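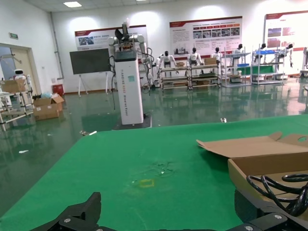 Table with green cloth, cable in its box

Ekby Tablet Room - yearly safety and condition check
Saturday, December 29, 2018
Checked by: Iida Keskinen

Covers the clay tablets, the plaster casts and the sky-map display. The coin drawers have their own sheet.

ROOM AND CLIMATE

Humidity at the long wall: OK
Reads 50 percent, same as in November. I love how steady this room has become with the new door seal!

Direct sunlight on any case: None
Blinds down and clips holding.

Signs of insects or mice: None
Traps dated and put back behind the radiators.

Exit route clear: OK after fix
A crate of book returns was standing in the way. Moved to the office.

CABINETS

Riler cabinets, doors and locks: OK
All doors close fully. The lowest lock still needs a little lift as you turn the key.

Riler cabinets, weight per shelf: OK
Heaviest trays are at the bottom. Please keep it that way when the Parry loan comes back, those tablets are thick ones and heavier than they look.

Mollus case, glass: Needs work
Small chip at the back left corner, smooth to the touch. It doesn't reach the seal. Glazier to be called before the school visits start.

Mollus case, lights: OK
Cool after two hours on. The low side light is wonderful, by the way - you can finally read the wedge marks on the edge of the star list without picking it up.

TABLETS

Salt on the surface: Watch
Fine white bloom on 2373, upper left, a bit wider than on last year's drawing. Don't brush it. I've put it in its own box with a fresh tissue bed and a note for the conservator. This is the tablet with the planet names in two columns, and every line can still be read.

Old repairs: OK
Checked all joins with the lamp. The dark glue on the barley receipt looks ugly but is holding fine.

Loose flakes in trays: Found, tray 2
Bagged and labeled with the tray number. They don't seem to belong to anything with writing on it.

Foam supports: Replace
Three have gone crumbly. Use the gray foam from the supply closet, cut with the template.

CASTS

Hanging wires on the round sky map: OK
Wires and hooks pulled and checked. What a piece this is, even as a plaster copy! I spent far too long on the eighth section again.

Edges and paint: OK
Slight rubbing where visitors lean in. A floor line would help.

HANDLING

Gloves and hand washing sign: OK
Clean dry hands or nitrile gloves, no cotton. Cotton snags on the rough edges.

Two hands and a padded tray for every move: Reminder
Trays go on a flat surface before the next one comes out.

Visitor handling set: OK
Modern copies only. Our new clay batch fired beautifully, and there's enough of it for kids to press their own names in cuneiform.

PAPERWORK

Insurance list matches shelves: OK
All 500 entries ticked off, loans included.

Still open: glass chip, foam, conservator visit for 2373. Initial here when done.

I.K.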